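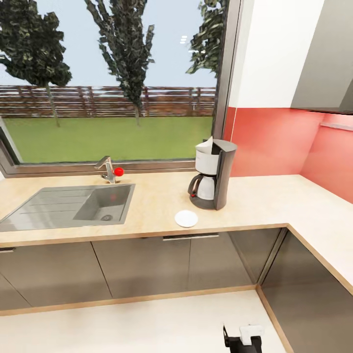 What does the person taking this on need to know already?
Enough Python to read someone else's control loop, and enough about 3D scenes to tell a bad collision shape from a bad controller. Hardware skill helps later in the build.

Woden is a home-built mobile arm for kitchen work, put together in a shared workshop in Flanamton. We are looking for one more builder, part time, from September. The post is unpaid; parts, tools and bench space are covered.

State of the build

The kitchen simulation loads and runs. The base drives and the gripper opens and closes on command. The arm controller runs at 1000 Hz on the bench and drops cycles when the cameras are on. The planner, Stoneo, handles reaches over open worktop and fails near inside corners. Its last full test was 2000 simulated reaches, and the failures are logged but unsorted.

Work to be done

Sort the Stoneo failures by cause and fix the ones that come from the scene files.
Rebuild the collision shapes for the sink and tap. The present ones are single boxes.
Match gripper pad friction in simulation to bench readings. Asnakech Workneh has the readings for ceramic and glass; steel still has to be measured.
Find the dropped cycles. The camera driver is suspected.
Write up each change in the build log, with the settings used.

Required

Python on Linux, and version control.
Some use of any physics simulator.
Able to attend the workshop on Sunday, 10 am to 4 pm. Simulation work can be done at home the rest of the week.

Useful

C++, soldering, reading a motor data sheet. A graphics card of your own, though the workshop machine can be booked overnight.

Terms

The first stretch is 120 hours, spread as you like, after which either side may stop. Code goes out under the project's open licence with your name on it. Members of the Gebretsadik workshop keep their existing bench; others are given a shared one. Workshop induction is compulsory before using the mill or the mains test bench.

To apply

Leave a note for Nuria Tilahun at the workshop desk, or post on the members' board quoting build number 2366. Include a link to code you wrote and one paragraph on a fault you traced in it. CVs are not needed. Applicants will be asked to run the kitchen scene on their own machine and report what breaks.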